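In Defense of the Drawer That Won't Close

By Refilwe Makhubela
Nov 27, 2021

My sister-in-law has decluttered again. I know because she called to say she had some things I might like, and when I got to her place there were 14 grocery bags lined up in the hall, each with a label, and one of the labels had my name on it. In my bag were a fondue pot, a book on fly fishing and a sweater I gave her for her birthday.

I took it all home. Somebody has to live in a house with things in it.

For years now we've been told that the road to a calm mind runs through the kitchen drawers. Take everything out, hold it, ask it hard questions, thank it and send it away. I have tried this. I took everything out of the drawer next to my stove and laid it on the table, and then it was dinnertime and I had no table. Most of it went back in by nine o'clock. What I got rid of was a small plastic key that didn't seem to open anything. In July I learned that it bled the radiator in the back bedroom.

The rule most people quote is six months. If you haven't used a thing in six months, you don't need it. Whoever came up with that has never owned a snow shovel. Or a turkey pan, or a black suit. By the same rule I should have parted with my fire extinguisher long ago, along with two of my cousins.

I don't want to defend real hoarding, which is a misery for the people inside it and for whoever has to climb over the newspapers to reach them. I'm talking about ordinary clutter, the sort that builds up in any home where people have hobbies and then stop having them. Efren Mangubat lives across the landing from me and has a closet with a bread machine in it, a telescope, half a drum kit and every phone charger he's ever owned. When the power went out last winter, half the building ended up at his door. He had candles, he had batteries in sizes I'd forgotten about, and he had a camping stove, still in its box. The people with the clear countertops were very glad to see him. One of them borrowed a blanket and has yet to give it back, so perhaps she's coming around.

There is also the matter of money, which the clear-countertop crowd doesn't like to bring up. It is easy to throw out a can opener when you can buy another on your way home. My mother kept 30 jam jars under the sink at all times and would have been puzzled to hear that they were weighing on her spirit. They were for jam. When they weren't for jam they were for nails, buttons, bacon fat and the occasional frog.

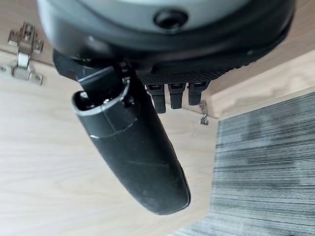

What bothers me most, though, is the tone of the thing. Mess used to be a chore you hadn't gotten to yet. Now it's a character flaw, and the person with the bare shelf gets to look at you with a kind of sad patience – the way dentists do. Kerstin Gerlach, an old friend of mine, paid $200 to have a woman come and fold her towels into thirds. Kerstin was thrilled. She can't use the towels now, of course. She has a second set for that, and it lives in the trunk of her car.

I asked her whether she felt calmer. She said she did, except on laundry days.

I've put the sweater on the chair where I put sweaters. The fondue pot is on top of the fridge, next to the other fondue pot. As for the fly fishing book, I've read two chapters and it's pretty good, and there's a spare rod in Efren's closet if I ever get as far as the river.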